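Andham Table Rental: Frequently Asked Questions

Last updated May 29, 2026

How far ahead should I book?
For most of the year, 15 days is enough. July fills up early with weddings and reunions, so send your dates as soon as you have them. We can't hold tables without a deposit.

What sizes do you carry?
Round tables come in two sizes, the Pichon (seats eight) and the Pichon Large (seats ten). Rectangular tables are sold under the name Grurkel and come in six-foot and eight-foot lengths. Card tables are available for pickup only.

Is there a minimum order?
There is no minimum if you pick up from our Andham warehouse. Delivered orders must come to $400 before tax.

Do you deliver to Zoltard?
Yes. Zoltard is in our outer zone and has its own delivery fee, shown at checkout. Please tell us about stairs, gravel driveways or locked gates when you book. Our drivers bring the tables to one ground-floor spot. Setup is extra and has to be added before the day of delivery. 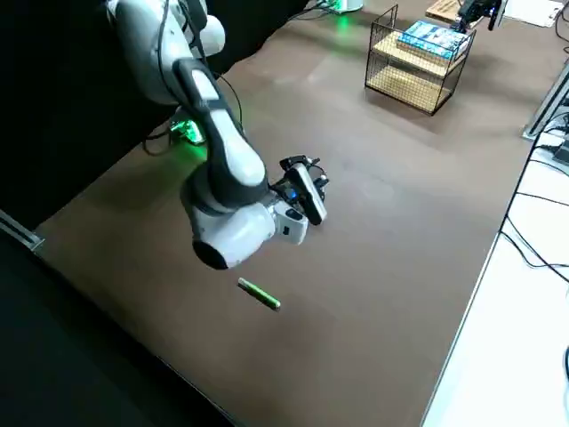

How do I clean a table before I return it?
Wipe the top with a damp cloth and a little dish soap, then dry it. Don't use bleach, scouring pads or furniture polish. Candle wax can be left for us to remove, and we don't charge for it.

Can I use the tables outside?
You can, as long as they are under a tent or awning overnight. Rain damage is billed at the repair cost. On soft ground, put a board under the legs.

What if I need to cancel?
Cancel 15 days or more before your event and the deposit comes back in full. After that we keep the deposit, but you can move it to a new date once within the same year.

How long is a rental period?
A standard rental is 3 days, counting the day you receive the tables and the day they go back. Extra days are charged at half the daily rate.

Do you rent chairs and linens?
We rent folding chairs in white and brown. We stopped carrying linens. Table measurements are on each product page if you are ordering cloths from another company.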